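Chapter 7
Waste Handling at the Point of Use

Aims of the chapter

After working through this chapter the reader should be able to specify a liner for a small indoor bin, fix and load a wall hook for spare or filled liners, and carry out a liner change without spillage. The collection of waste from floors and corridors is treated in Chapter 8, and the sizing of outdoor containers in Chapter 9.

7.1 Scope and terms

The point of use is the place where an item becomes waste: a desk, a sink, a corner of a meeting room. Equipment at this point consists of a bin, a liner and some means of holding a liner that is not in the bin. The last of these is often left out of written procedures, with the result that bags are put on the floor, on chairs or behind doors.

In this chapter "bag" and "liner" mean the same article. "Neck" means the gathered part below the opening, and "body" means everything beneath the neck. A bag with handles is described as tied when the handles have been knotted together, and as looped when the neck or handles are merely passed over a support.

7.2 The wall hook

An adhesive hook is suitable for light loads on smooth painted walls. It should not be used on textured paper, bare plaster or any surface that marks when rubbed with a dry cloth. The maker's stated load applies to a steady downward pull. Handling a bag while it hangs adds a sideways pull and a tendency to peel the hook from its upper edge, and the working load should be reduced accordingly. Miyazaki (see Further Reading) recommends half the stated figure.

The height of the hook is set from the bottom of the hanging bag. Where a bin stands beneath, the bottom of the bag must clear the rim.
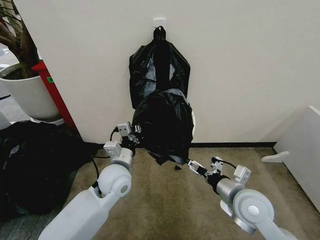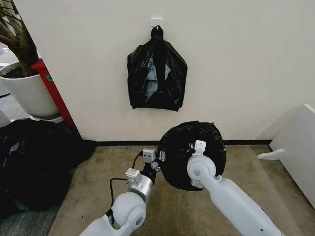
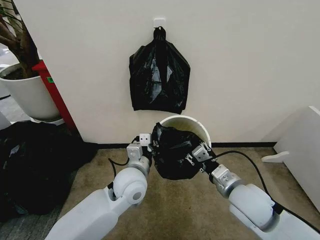

Figures 7.1 to 7.3. Black bags on an adhesive wall hook.

Thin plastic film stretches under load, and a bag fixed at the correct height when empty may hang lower when filled. The allowance depends on the film and on the contents. For dry paper waste it can usually be ignored. For kitchen waste a clearance of 100 mm between bag and rim is adopted in the worked problems that follow.

7.3 Behaviour of thin film

Liners are difficult to handle for three reasons. The film has almost no stiffness, so a bag takes a new shape whenever it is moved. Adjacent layers cling together, particularly in dry rooms, and the opening is hard to find. Lastly, trapped air makes a light bag bulky, and it must be pressed out through the neck before the bag can be stored or placed in another.

Pressing should be done with the flat of both hands, from the bottom of the body towards the neck. Gripping with the fingertips concentrates the load and is a common cause of tearing. A filled bag is never pressed if its contents may include glass or other sharp items.

7.4 Example: the Clarkora offices

The problems in this chapter refer to the Clarkora offices, a carpeted building with 90 bins and a yearly consumption of some 2,000 liners. Carpet is significant here. Liquid escaping from a bag on a hard floor can be wiped up, whereas on carpet it spreads into the pile and may leave a permanent mark. The procedure at Clarkora therefore requires every bag to be tied before it is carried from the room.

Section 7.5 sets out the liner change as a sequence of movements and gives the time allowed for each.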